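2018-07-25
Solomiia Demchenko

Resistor and capacitor stock, bench 2. Carrying on from the mess we found when the Fader preamp boards wouldn't match on gain.

Cause is confirmed. The 10k bin had 1k parts mixed into it, and the blue body colour on the Van Wijk metal films makes the brown, orange and red bands hard to tell apart under the warm lamp. Channel B had a 1k in the feedback leg. Swapped it, gain came up to match channel A within what the meter can resolve. Chiến had already spent most of Tuesday suspecting the op-amp, so two good op-amps are now in the scrap tin with bent legs. I've left them there for someone to straighten.

Decided to measure everything loose and bin it again. Method:

Four-wire on the bench meter for anything under 100 ohm, two-wire above that. Leads zeroed at the start and again after lunch. Zero had moved by a few counts, not enough to matter at 1 percent. Anything outside tolerance goes in the bin marked OUT, no second chances. Anything with legs under 10 mm goes in the breadboard jar, whatever its value.

Got through about 400 resistors before stopping. Most of the strays were 1k in 10k and 4k7 in 47k, so it's a multiplier band problem almost every time. One bag labelled 220R reads 22R all the way through. The label is in Hòa's writing, but the bag is the supplier's, so I don't know which of them got it wrong. Order was from Wendero. Asked Mirjam to look up the packing slip.

Electrolytics are a separate question. The 1000 uF ones from the Gondia power supply job have been on the shelf long enough that I'd want them reformed before use. Azadeh suggests bringing them up through a 10k at a quarter of rated voltage, then half, then full, and logging leakage at each step. Tried four. Three settled quickly. The fourth was still drawing more than the others when I switched off, so it's tagged and set aside. I haven't worked out whether the tag means scrap or retest. Azadeh to decide.

Ceramics: left alone. The three-digit codes are legible and I found no mixing in the handful I checked.

Labelling from here on: value in plain figures, then tolerance, then the initials of whoever measured it. Printed, not handwritten. No colour dots – the old dots have faded and two of us read them differently anyway. One value per drawer, even if it means a drawer with six parts in it. Part-used tape goes back in its own bag with the label facing out. 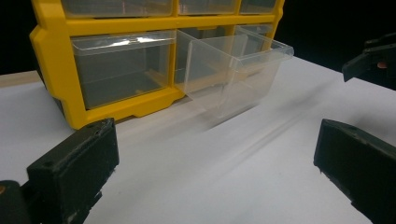 Yellow organiser with clear drawers, white table.

Still to do: trimpots, the inductor box, everything in the lower cupboard. Meter is due for calibration in August, so I'd like the low values finished before it leaves. Hòa has the spare lead set at the other bench.

Chiến – if you pull parts for channel C, measure each one before it goes in the board and write the reading on the build sheet. Label stock is down to the last roll and it's the narrow one.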